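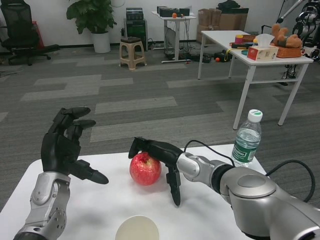
Will I still have a job on the packing line once the robot arms are in?

Lina Hakim

I pack fruit trays at Porik and have done for 3 years. In July we were told that two stations at the end of our line will go over to robots with hands, the sort that pick each piece up and set it in the tray. The supervisor said "no changes to headcount for now" and moved on to the holiday rota. There are people on my shift who have done this far longer than me and they are worried. I'd like to hear from anyone whose workplace has already been through it. What happened to the people who used to stand at those stations? Did your hours or pay change? And is it worth asking to be trained on the machine, or does that just mean more work for the same money?

Khalil Dabbas

Most likely you will, but it may be a different job from the one you have now. I work at Hidutura, in the same line of business, and we had this before you. Two stations went over. The people on them were not let go. One moved to incoming checks and the other was trained to mind the arms, which means clearing a dropped piece, restarting after a stop, wiping the fingers down at each break and calling the technician when it does something odd.

What did change was overtime. Before, if a big order came in, we all stayed on. Now the arms carry on through the end of the shift with one person watching them, and the rest of us go home at the normal time. For me that was a loss of money, though I see more of my children. Work out how much of your pay is overtime before you decide how you feel about it.

The other change was the pace. The arms were slower than us at first, much slower with anything soft or an awkward shape, and trays backed up behind them. Management then wanted the hand packers to make up the difference. We had to go to them as a group and get the target for the line rewritten. Ask about the target now, while they are still planning. It is a lot harder to get it changed afterwards.

On training, I would say ask, and ask for the grade to be put in writing first. I did the training and then waited through two pay reviews before anything was added to my wage. My colleague Tekle Gebremichael held off until he had a letter with the new rate on it and he got it from the first day.

Also find out:
who is allowed to press stop, and whether anybody gets told off for it
whether breaks stay as they are for the person minding the arms
what happens to the bruised fruit count, and whose name it goes under

That last one caused more arguments with us than anything else.

Yara Matar

depends on the company. ours said no job losses and then just didn't replace people who left. get it in writing

Nizar Nasrallah

I agree with Khalil on most of it, but I wouldn't be so sure about moving to another post. At Nindia the spare posts were all on nights, and those who couldn't do nights because of children or buses ended up on fewer hours. Ask which shift the other work is on.

I mind the arms myself now. It's easier on the back and shoulders. It is also quite dull, and you can't chat as you could when you were standing next to somebody all morning. Some people like it, some asked to go back to packing after a few weeks and were allowed to.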